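Progress report, 19 July 2024
Tindell Pier and Gardens: the summer character trail

Hello Omprakash, and hello to everyone at Kanaujia who reads these over their lunch! You asked for something shorter than the last one, so I've left the parking survey for next time.

Where we've got to

The trail opened in June with 3 of the 5 stops ready, and families took to it straight away. The bandstand is easily the favourite (it's the one with the singing walrus, and yes, children do sing back). The other two stops, the boathouse and the old tea room, need their signs and a second coat of paint. I'd hoped to have them open by now, but the sign maker had our measurements in inches and we'd ordered in centimetres. All sorted, and no charge to us.
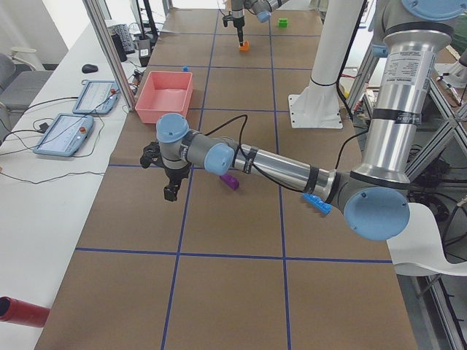
Fan day

We tried our first fan day at the end of June, with guests asked to come dressed as their favourite Triltley character. I'd have been happy with a few hats! We had whole families in matching capes, a grandmother as the Lighthouse Queen, and a queue for photos that went back past the ice cream kiosk. We gave out 3000 paper crowns and ran out before tea, so I'd like to order more for the next one.

The meet-and-greet ran late because we only had 2 costumed performers and they need proper breaks in the heat. I've moved some of the music money across to pay for a third.
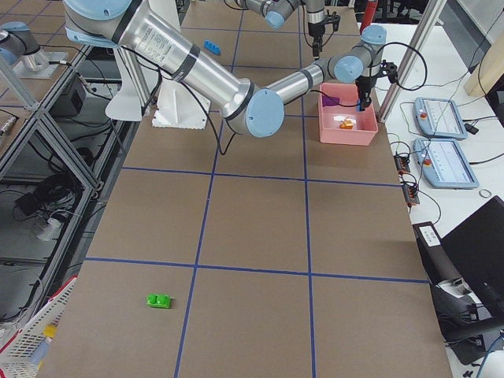 The shade sails we borrowed from the gardens team helped a lot with the queue, and I've asked if we can hang on to them until the season ends. They've said yes as long as we take them down ourselves on windy nights.

Tickets and money

Plindex moved us over to the new booking page without any lost orders, though the family ticket showed up twice on phones for a few days. Spending is within the grant. Paint came in under, printing went over, and the two more or less cancel out. 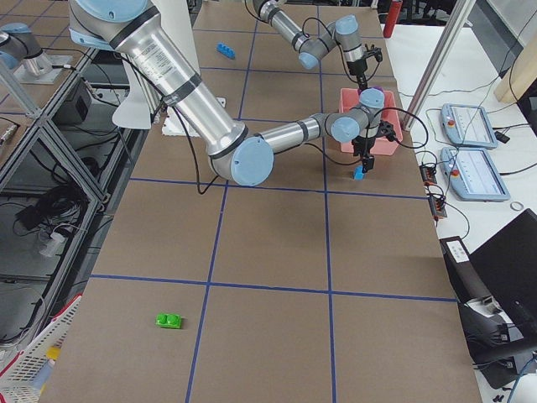

I still owe you the printing receipts, and they'll come over with the next claim. Could you let me know whether the extra crowns can go under materials, or if you'd like them listed separately? I'd like to get the order in before the boathouse opens.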